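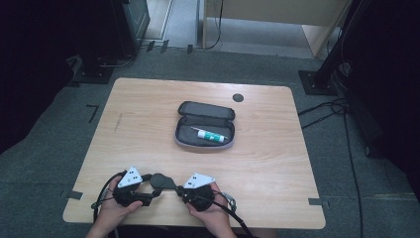

Mhairi Tennant writes that her hand-held gripper closed on a tube of hand cream, lifted it an inch and let go, and that it did the same thing 2 times more before she looked at the fingers. She wants to know whether to buy new ones or fix what she has.

Fix what you have, if the block underneath is sound. Most dropped items come down to the strip on the inside of the finger. Once it starts to lift at one edge, the jaws close on a loose flap and the item slides out with it.

Checking the fingers

Switch off and unplug before you put your hands near the jaws. Letting go of the trigger is not enough on a powered gripper. Ross Mowat got a bruised thumbnail that way with a Geron unit that was still plugged in at the wall.

Open the jaws as wide as they go and look along the inside faces under a good light. Run a cotton swab down each one. If it snags, something is lifting or chipped. Check for bits of wire or metal sticking out too, and pull those with pliers, not with your fingers.

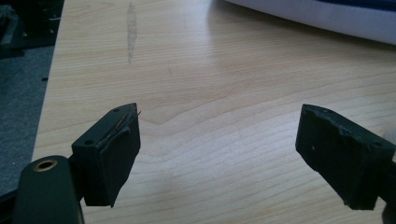

Strip peeling from the inner edge of the left finger; the right one is rough along the top.

Replacing the strip

Peel the old strip off in one direction, slowly. If the glue stays behind, rub it with a little rubbing alcohol on a rag and wait for it to dry. Try the alcohol on a hidden corner first, as it can cloud some plastics.

Rough spots on the face can be taken down with 800 grit paper wrapped around a flat stick. Go lightly. You want the face flat, and it doesn't need to shine.

Cut the new strip a little short of the edge all the way around. A strip that hangs over the edge is the one that catches and peels. Press it down hard for a minute and leave it overnight before you use it. I use Pringle grip tape — the thin kind — and do both fingers at once, so they wear evenly.

If the finger itself is cracked, or the screw holes have gone oval, don't patch it. Get a new pair.

Before you start again

Try it on something soft and cheap, like a rolled sock, held low over the table. Then a pen. Keep glass, blades and anything hot out of it until it has made 36 lifts with no slip.

Look at the cables while you're there. They should hang clear of the jaws with enough slack that they don't tug when you turn your wrist.

Calum Leckie asks about superglue under a lifting edge. I've tried it. It dries hard, the strip cracks along the line, and the next one is a lot more work to get off.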